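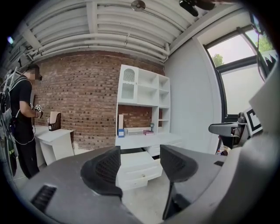
*The desk on the back wall, with the little drawer desk beside it.*

I've had the Fonmont desk up against our brick wall for long enough now that I feel okay telling people what I think of it, which is mostly good things and one big complaint about the back. If you only want the short version: buy it if you have a nice wall, think twice if you have a lot of cables.

So, what it is. A white desk with a hutch built on, cubbies across the upper section, and a cabinet door at the top left with an arched decorative grille. I ordered it from Drirkach in May after going back and forth for ages between this and a plain table with a separate bookcase. The bookcase would have been cheaper! But I wanted one piece that did both, and I liked that the Fonmont is open in the middle, so the brick shows through behind the desk surface. We pay a fair bit extra in rent for that brick and I wasn't going to hide it behind a white panel.

It came in 3 boxes. Two of them I could carry up myself and the last one I absolutely could not, so my neighbor Abdelghani Belhaj got roped in (thank you, again, and sorry about the stair rail). Putting it together took the two of us most of an afternoon. The lower half is easy, you could do it half asleep. The hutch is where we slowed down. Step 22 in the booklet has you attach the cubby section before you've squared up the sides, and if you follow it as printed you'll be loosening everything again ten minutes later, same as we did. Square the sides first, check the corners, then go back and do 22. The screws were all there and the holes lined up, so no complaints on that front.

Now the cubbies. I love them – I really do – but they're sized for somebody tidier than me. Notebooks, mugs of pens, yarn, a small speaker, all fine. Anything in a big ring binder sticks out past the front and looks sloppy. I ended up putting my tall stuff in a black magazine file and parking that on the other desk, and it's lived there ever since with its open side facing the room so I can grab things as I walk by.

That other desk is the Bettencourt, and it deserves a few words. It's small and white with a drawer front and white legs, and I bought it secondhand, long before the Fonmont, for sewing. I was worried the two whites would fight with each other, since one is a lot older, but from across the room they look fine. Up close in morning light the Bettencourt is a touch creamier. I've stopped noticing. The drawer sticks in humid weather (a bit of candle wax on the runners fixes it for a month or so), and it's too shallow for a full-size laptop plus anything else, but as a landing spot for mail and the magazine file it's great.

The grille door on the Fonmont was the part I expected to hate. In the shop listing it looked fussy, like something off a dollhouse. In my room it's my favorite bit, and the arch softens all that straight-edged shelving, especially under a ceiling like ours with the pipes and beams. Dusting it is a pain. I use an old paintbrush.

And the complaint: that lovely open middle gives you no place to hide a cord. Lamp, charger, monitor, it all dangles right there against the brick for everyone to admire. I tried a Traltimlow cable tray clamped under the desk surface, and it helped with the power strip, but the cords still have to drop past the opening to get there. A couple of holes along the back edge would have solved it, and for a desk that cost me 200 more than the plain table I think that's a fair thing to ask for.

Four stars from me. I'd order it again, and I'd do step 22 later.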